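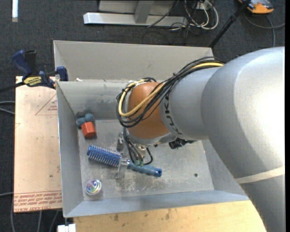 4. Setting up the Stunow dehumidifier (basement and crawl space)

Read all of section 4 before plugging in. Takes most people an evening, less if the drain is already there.

4.1 Before you start

Leave the unit standing upright in the box for a night if it traveled on its side. Oil in the compressor has to settle. Skip this and you can kill it on day one, not covered.

You need:
Phillips screwdriver, medium
Garden hose with a standard female end (only for gravity drain)
Level, or a phone with a level on it
Old towel

Check the box for the bucket, the hose adapter, 2 felt filters and the float. The float is small and white and gets thrown out with the foam all the time. Look in the foam.

4.2 Where to put it

1. Pick a spot on a hard floor. Not carpet, not a rug.
2. Leave a foot clear on every side, more at the back where the air comes out.
3. Keep it out of the laundry corner if the dryer isn't vented outside. Lint clogs the filter in a week.
4. Check level side to side, then front to back. A tilt toward the back is the usual cause of a wet floor.
5. Close basement windows and the door at the top of the stairs. Running it with a window open in August just dries the yard.

Note: the Stunow 226 is meant for one open room. If you have a wall down the middle, leave the door between the rooms open or plan on a second unit.

4.3 Bucket or hose

Bucket is simplest. Full bucket shuts the unit off and the red light comes on. Empty, slide back in, wait for the click. No click, no start.

For gravity drain:

1. Unplug.
2. Pull the bucket, set aside. Keep it, you will want it if the hose freezes.
3. Snap out the round cover on the back, lower left. Fingernail or the screwdriver.
4. Thread the adapter on by hand. Do not use pliers, the socket is plastic and it cracks.
5. Screw on the hose. Run it downhill the whole way to the floor drain. Any loop or hump holds water and it backs up into the unit.
6. Put the bucket back in even though it wont be filling. The switch behind it needs to be pressed.
7. Pour a cup of water in the tray and watch the drain end. Should come out in under a minute.

CAUTION: don't run the hose into a sump pit so deep that the end sits under water. Keep it above the high line.

4.4 Power

Plug straight into a grounded wall outlet. No extension cords, no power strips. If the breaker trips, see what else is on it first. A chest freezer on the same circuit is the ususal answer.

CAUTION: after switching off, wait 3 minutes before switching on again.

4.5 First run

1. Set the dial to Continuous, fan on High.
2. Leave it a full day. The first bucket fills fast, almost always overnight in an old basement. Stone and block walls hold a lot of water.
3. Drop the dial to 50 percent. Musty smell still there after a week, try 45.
4. Under 40 percent there's no point, and wood trim starts to open up at the joints.

Room will feel warmer. Normal.

4.6 Filter

Rinse every 2 weeks in summer, monthly the rest of the year. Lukewarm water, no soap. Dry it flat on the towel. Put back the same way round, tab facing you. Never run without a filter, not even while the other one dries. Use the spare.

Below 60 degrees in the room the coil can ice up. Switch to fan only, let it melt, turn the dial up a notch. Keeps icing, call the service desk at Harawira and ask for Uchenna Balogun. Have the serial number handy, it's on the sticker behind the bucket.

4.7 Putting away for winter

Unplug, drain the tray, take the hose off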